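Memenlow House guest rooms – progress report for July

Hello all, and thank you again for the second installment! I'll start with the money, as I know that's where you start. Of the 1000 set aside for soft furnishings we have 300 left, and I'd like to keep that back for spare bedding (white duvets are lovely, but they do need a second set in the closet). The invoice from Gunero is paid. The one from Jident is still being argued over – they billed us for delivery twice, and I've written to them again.

The small bedroom is the one I've spent most of my time on. The bed is in, along with the honey-colored nightstand and the sofa bed, and I'm so pleased with how the beige carpet goes with the gray. My worry is litter. Snack wrappers end up on the floor even with a trash can right there in the room, so the turnover checklist now begins with the carpet: pick up everything by hand first, down to the tiny scraps, then vacuum, then do the beds. I'd also like to try a bigger bin, if Yu can find one that fits next to the nightstand.

Still to do are the closet rail, the door that sticks, and room 5, where the paint hasn't been started. I'll send the receipts separately, all 29 of them, sorry!

Wrappers on the carpet in the small bedroom:

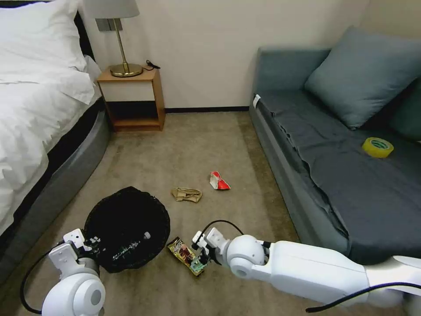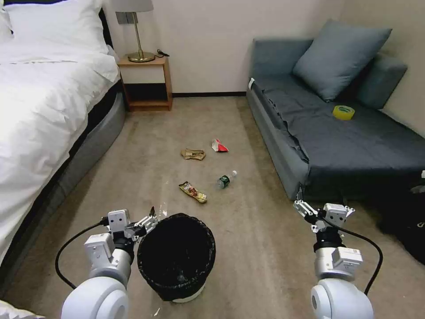 Report by Hannelore Hämmerli
Guest Rooms, Memenlow House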